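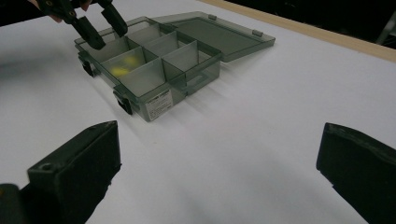 Figure 3. Compartment box with the lid open, seen from one of the two grippers.

5.2 Failures of the depth stage

Most of the engineering time behind Gindgate went into the depth stage, and most of its errors still come from there. The planner asks for a height map of the work area and trusts whatever it receives, a habit we inherited from Udau and have not managed to break. On opaque parts this is harmless. Tinted see-through plastic is another matter: in Figure 3 the far dividers show dimly through the near ones, and the open lid lets the white table through, so the height map reports a lid in some places and a table in others. The yellow object in its compartment is segmented without trouble. The walls it sits between are what the planner would like to drive a finger through.

Our first remedy was to fill the gaps by interpolation, which produced a smooth and entirely fictional hill. The second, suggested by Rathjen, fits a grid of vertical planes to the edges found in the color image and ignores depth inside the box outline altogether. It needs at least 14 edge segments to settle on a grid, and with fewer it returns nothing - an improvement on the hill. We tuned the fit on 243 views and left the threshold alone after that, mainly out of fatigue.

The plane fit assumes that dividers are straight and meet at right angles. Boxes with removable dividers honor this as far as their last user did. Lid tabs and latches are still handled by a fixed safety margin, set once in April and defended ever since.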